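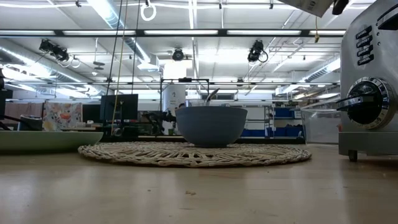

Rhys Kerslake wrote in after last month's item on eating lunch at a desk to say that breakfast is the meal that needs rescuing, and that a person who pours cereal into a mug and eats it standing at the sink has no business complaining about the morning. He's right, and I felt seen, because I did that for most of the winter!

So in February I started setting the table for breakfast. Even for cereal. Especially for cereal, I guess, seeing as it's what I eat nearly every day. I do it the night before, after the dishes, and it takes less time than finding my glasses.

My starting point was a round woven placemat. I'd always thought of placemats as a holiday thing, something you pull out along with the gravy boat, but one under a plain bowl makes it look like somebody meant for you to sit down. I bought mine from Koltwood (they have a whole wall of them, go on an empty stomach and you'll be quicker). You want natural fiber if you can get it. Crumbs do fall down into the weave, so take it outside and give it a good whack now and then. 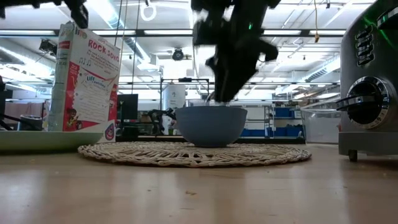

The bowl matters more than I expected. I went through every one in my cupboard and most were too shallow, so the milk ends up on your sleeve, or so huge that a normal helping looks sad at the bottom. What I like is a deep one with sloping sides and a matte finish, in a quiet color. Blue-gray is lovely with milk and anything brown. If you're shopping, Ambaye has some nice ones in the housewares corner at the back, past the candles, and they'll sell you a single bowl without making you buy the set.

Then a plate off to the left for toast. Mine doesn't match the bowl, and I've stopped caring. My sister says the left side is wrong for toast and I've told her she can set her own table.

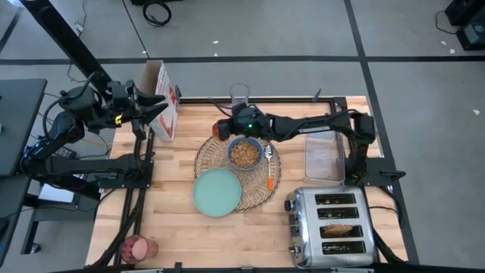
Spoon goes on the right, glass goes up behind, and that's dinner-party manners as far as I'm concerned. I pour the cereal before the milk, and I don't pour the milk until I'm in the chair. A reader on Famard Street tells me she warms hers first. I tried it for two mornings and went back to cold.

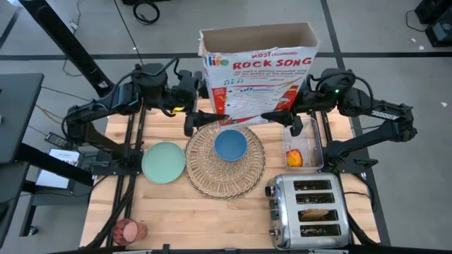

Now, the box on the table question, which got me more mail than anything since the compost. My mother wouldn't have it. Everything went into a pitcher or a dish before we were allowed to sit. I've come down on the other side, as long as the box stands at the back where it isn't in the way of your elbows. Half the fun of breakfast is having something to read, and a Life box with ROCK SONG across it in big red letters and a cartoon down in the corner beats the news at 7 a.m. any day. Do fold the inner bag down tight when you've poured, though, or you'll be chewing cardboard by the end of the week.

Send me your own breakfast setups, and if you know how to get a blueberry stain out of woven fiber, please, I'm begging.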